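Karura Home Notes > Cleaning > Soft toys

How to Wash a Plush Toy Without Ruining It
Last updated: 29 August 2021

Sooner or later every well-loved stuffed animal needs a bath, and I know how nervous that first one can make you. I put ours off until February one year, and by then the poor thing was more gray than anything! Take your time, read the whole page first, and you should do fine.
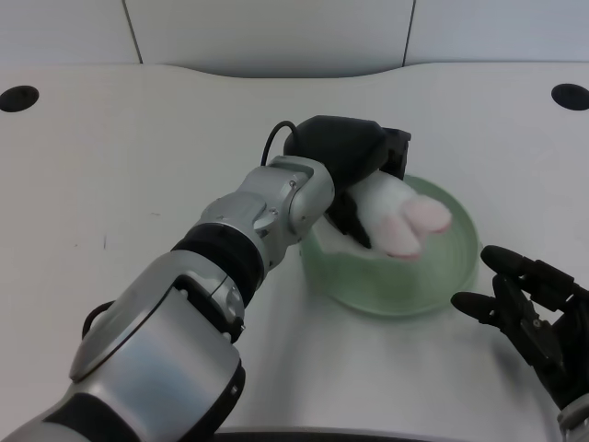
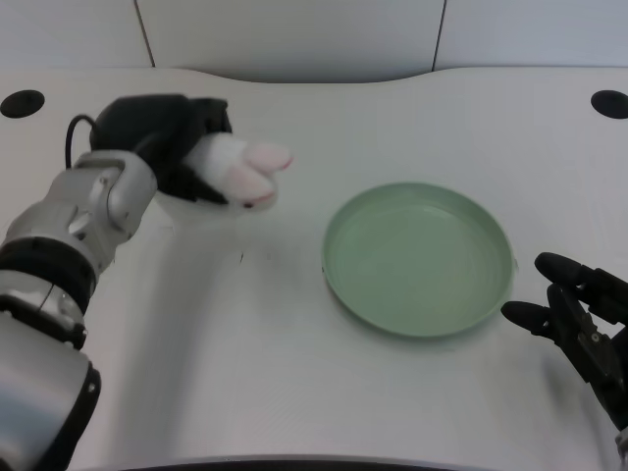
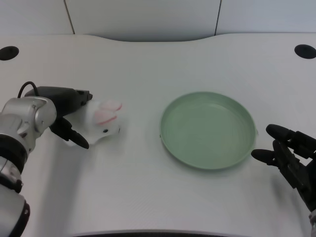
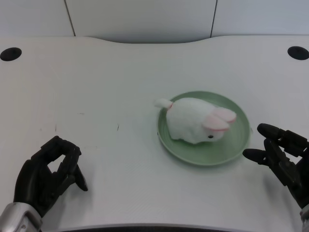
Last picture: white plush bunny on a pale green plate.

Before you start

Find the care tag, if there still is one, and do what it says even where it disagrees with me. Toys with a music box or a battery pack shouldn't go under water at all - wipe those with a damp cloth and leave it there. Tug gently at the eyes and seams, and sew up anything loose now, while it's still a small job.

Washing by hand

1. Fill a basin with cool water and a small squirt of mild dish soap. More soap only means more rinsing, and I say that as someone who has stood at the sink for ages chasing suds.

2. Push the toy under and squeeze it softly all over, the way you'd squeeze a sponge. Leave it to soak for 15 minutes.

3. Work on stains with an old soft toothbrush, going with the fur. Pink linings and ribbons can bleed onto white fabric, so dab those with a wet cloth first and see if any color comes off.

4. Rinse in fresh cool water until it runs clear.

5. Roll the toy up in a thick towel and press down hard (kneeling on it is fine). Please don't wring it, or the stuffing will bunch up.

Drying

Stand it on a rack somewhere airy and turn it every few hours. A small toy usually needs a full day, and a big one can easily take two or three. Once the outside feels dry, squeeze the belly and check for damp in the middle. Finish by fluffing the fur with a clean baby brush, starting at the feet and working up to the ears.

Contact Karura Home Notes | © Karura Home Notes | Back to top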